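Kidside's toy and cable swap is back, and I'm on packing duty again

February 18, 2023

A quick bit of news from Kidside, for anyone who missed the note on the door. The spring swap is going ahead, and this time we're taking small electrical bits as well as toys – chargers, night lights, little speakers, that sort of thing. Hậu Nông has lent us the back room at Trương until it's all sorted, so I've spent most of this week in there with a roll of tape and far too much tea!

We've already had over 200 things handed in, and I'm still finding bags by the door every morning (lovely, but please put your name on them).

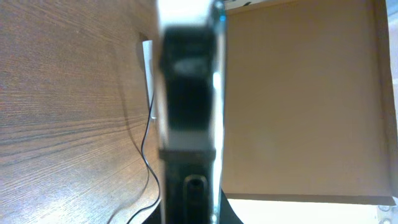 My one plea is about leads. If something has a cable, leave it attached or tape it to the thing it belongs to, because I lost a whole evening to matching plugs last June and I'm not keen to do it again. Cardboard boxes are very welcome too, the sturdier the better – flatten them if you're coming on the bus.

Most items will go for 99p, with anything bigger priced on the day. Drop-off is open until 2 in the afternoon, and Hậu will be there to let you in if I've popped out. Jigsaws are fine if you've checked the pieces. No car seats this time, sorry.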